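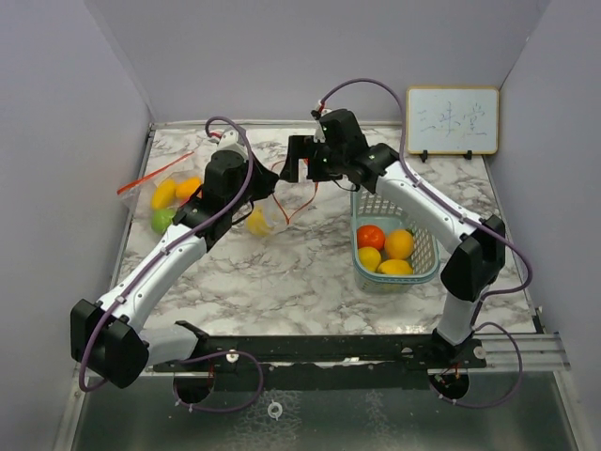 Slower, Thitima said, you're teaching it to snatch.

Pongsak eased off the handles. Take 133. Fruit, bags, basket. His wrists hurt – had hurt since 2 – and Osdale wanted 800 by Friday.

"It copies everything," she said. "You sigh, your hand dips. It'll learn the dip."

So no sighing. He went again. Lemon. Lift. His left hand did the little shake it always did, his mothers shake, checking fruit for weight at the market.

"Leave that out."

"I can't feel it happening."

Reset. 60 seconds. Again.

Near midnight they let the model run alone. Pongsak stood well back, arms folded. The left arm went down, closed, came up – and shook, teh smallest bit, twice.

Thitima reached for the delete key. Didn't press it.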